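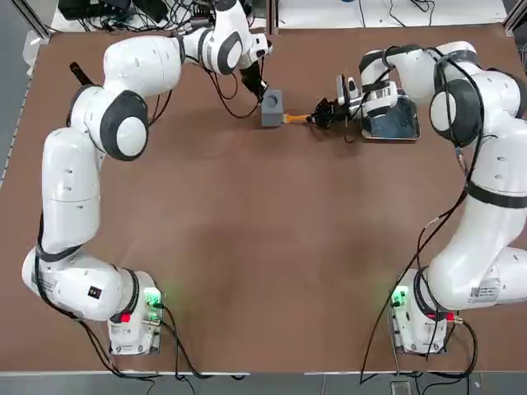
Why Did the Robot Stop?

A robot arm does not know where a hole is. It works from numbers. Each joint has a sensor that measures how far the joint has turned, and a computer uses those measurements to work out where the gripper is.

In April, a two-armed robot at the Dumar workshop had a fault called drift. One joint sensor was giving a number that was slightly wrong. The computer trusted it. When the robot tried to put a peg into a block, the peg hit the side of the hole and the arm kept pushing.
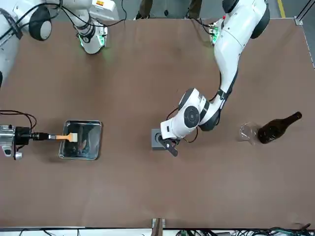 A safety limit then stopped both arms. The limit is a rule in the computer: if a motor has to push too hard, cut the movement. Man-sik Koo, the technician, ran the peg test 100 times after the stop. The peg missed 4 times, always on the same side. That pattern pointed to the sensor.

He replaced it and set the joint back to zero. Setting to zero is called calibration.

Safety rule: when a robot stops by itself, keep your hands away from it. A stopped arm may still have power and can start moving again.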